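Let Them Crash It First

Colette Bailly
Tuesday, May 3, 2022

Every spring the parents of the Skiretbridge robotics club ask me when the kids are going to touch a real robot. I teach the thing two evenings a week, so I have an answer ready, and every spring it goes over like cold soup. The answer is October.

Until then we work in simulation. The students write code, the arm on the screen does what the code says, and we all learn how far apart those two facts are from what anyone meant.

The objection is that this isn't robotics, it's a video game with worse music. One father told me he hadn't driven his daughter 11 miles to watch a cartoon. I see his point. I also remember the year we started with hardware. We had one arm, bought for $2000 after a great many bake sales, and a line of teenagers waiting to use it. Most of them got very good at waiting. Then somebody mixed up degrees and radians, and we all got good at filling out repair forms – $400 for a joint, plus shipping.

In the simulator the same mistake costs a sigh and a click on Reset. The Berrada team must have run their pick routine 500 times this season. I doubt the real arm would have survived the first dozen.

Nor is it as tidy in there as people imagine. The view from overhead, which the students prefer because it makes them feel like generals, has its own ways of fooling you.

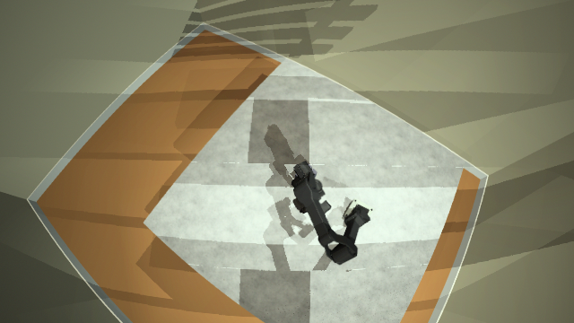 What the screen won't teach

I'll give the father this much. A simulated cable never snags, and a simulated screw never rolls under the radiator. The Plulov kids, who swept our practice rounds, are going to meet friction in the fall and take it personally. I look forward to that more than a teacher should.

But they'll arrive knowing what they wanted the arm to do, and I'd take that over a head start with a screwdriver.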